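Chi-keung Kwan has been picking trail snacks for other people for 17 years, and he still gets excited about it. When I reach him in Corkemard he has just come back from a two-day walk along the Astau ridge, and before I can ask a single thing he wants to tell me about apricots.

"Dried ones, the dark kind, cut in half and salted," he says. "You eat one at the top of a climb and suddenly you're in a good mood again!"

Kwan plans the food for the Eller Walk, a 42-mile route that a group of 30 hikers takes every October. He started out as one of the hikers. On his first trip he packed nothing but chocolate, and it was a warm fall. "I had a brown brick by lunch. I ate it with a spoon, and by three in the afternoon I never wanted to see sugar again."

These days he thinks in terms of salty, sour and chewy, and he plans the day backwards from the evening meal. The big mistake, he tells me, is saving everything for the long stop. He likes people to eat a little at the first stream, a little more at the Alcaraz gate, and then something really good before the last hill (last year it was sesame brittle, and I'm told there was cheering).

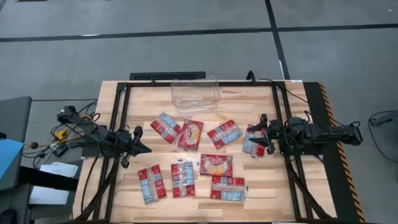

Snack packs laid out on a wooden tabletop, with a clear bin at the far side.

I ask him what goes wrong most often. "Noise," he says, laughing. "Some wrappers are so loud! You open one at six in the morning and the whole hut is awake." He tries out anything new at home first, in the dark, with his wife asleep in the next room. If she calls out, it stays off the list.

He is just as lively on the subject of peanuts, which he loves and has given up bringing, as two of the regulars can't be near them. Roasted chickpeas took their place. It took him most of a winter to get them right, and he'll happily talk you through every batch, including the one with too much cumin that his brother still brings up.

And next October? He is thinking about pickled plums, and possibly a rice cracker he tasted at a gas station outside Corkemard and hasn't been able to find again. "I went back twice. Different cracker both times," he says. "I'm going again tomorrow."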